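The case for the untidy desk has been made many times, generally by people whose desks I would not want to eat off. I'd like to make the case for the desk which is tidy in bursts. It gets cleared about as often as a pond does, and for the same reason, that something has started to look back at you.

Mine is a table with a cloth on it. Purists object to the cloth. A desk, they say, should be a bare plank with a lamp and one noble object, preferably a stone. I went through a stone phase, and I also went through a phase of buying things from Gavis, a shop that sells trays to put other trays in. Over a couple of years I parted with roughly 380 pounds there, and at the end of it I had the same papers in a better class of heap.

The cloth is mint green with a grid of thin white lines, and I will defend it against anybody. It wipes clean. It tells you at once whether a thing has been put down straight, and whether you mind. I have found that I mind on weekday mornings and am quite relaxed by four in the afternoon.

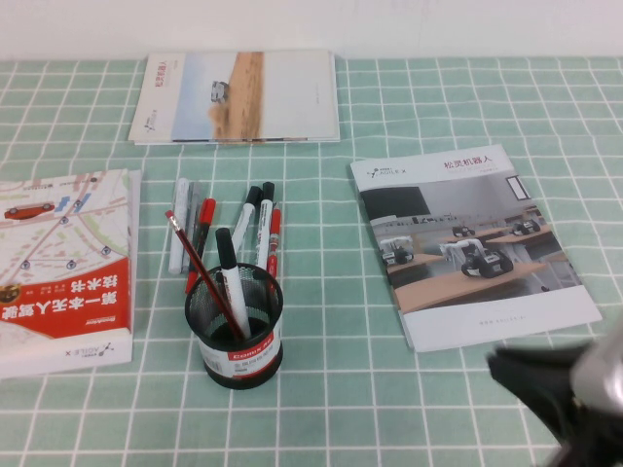 *The working surface, with pen holder, brochure and the thick book.*

A black wire-mesh pot is the only desk accessory I have never regretted. Mine still has its label on, red and white, with COMIX across it and a barcode underneath, and I see no reason to peel it off. People who peel labels have to deal with the gum afterwards, and it takes them into a whole world of solvents. A mesh pot has one further virtue: you can see the pens at the bottom, so you can't pretend you've run out and go and buy more. I once turned out every drawer in the place and found 27 pens, of which 8 would write. The dead ones went back in the drawers. I wanted to think about it.

## The brochure question

Brochures are harder. They come flat and wide and shiny, and they will not go on a shelf with anything else. The one at the back, by the wall, has a little white vehicle on a desert slope under a pale sky, and I can't throw it out, though I have no desert and no plans for one. Glossy paper has this hold on me. I kept the Staka catalogue for six years on the strength of one good photograph of a shed.

Loose sheets have got in underneath it too, as they do. A brochure is a natural roof. Anything you slide below one is filed, in the sense that you will not see it again until the house is sold.

The authors of tidying books have no patience with any of this. *The Mallet Method*, which I was given by someone who had visited, wants each piece of paper handled once and once only. I have handled the gas bill so often it has gone soft. The Trerex system is worse, being an app, and asks you to photograph your papers before you recycle them. I did this faithfully for a month and now have 1,227 pictures of paper, and the paper.

## In praise of the fat paperback

Then there is the book. It is a thick one, with a city map on the cover, pins dotted over it and a small red car, and a great red band carrying the title in white Chinese characters. It announces itself as the first book of driverless car technology. I admire the confidence. Most books on my table promise to be the last word on something and are wrong by the second chapter.

It also does the real work of a desk book, namely to be heavy and flat. E-readers have never understood this. You can't press a curling letter under a file. You can't put a file down on top of a larger white booklet, leaving a border on three sides, and feel for a moment that you have framed something.
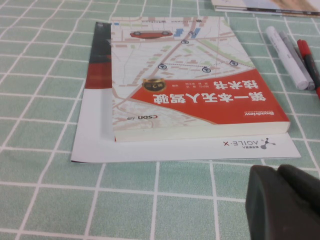

## What I would ask of the reformers

Only that they leave the book where it is. I know which way up it's lying. A book left upside down is perfectly readable from the other side of the table, and I'm prepared to walk.

I'd ask them, too, to stop measuring a surface by how much of it is showing. Plenty of mint green is visible on mine at present, and I take no credit for it. By October there will be seed packets, a torch, and two more brochures, at least one of them with a shed in it. I shall clear it all before Christmas, when we need the table for the ham.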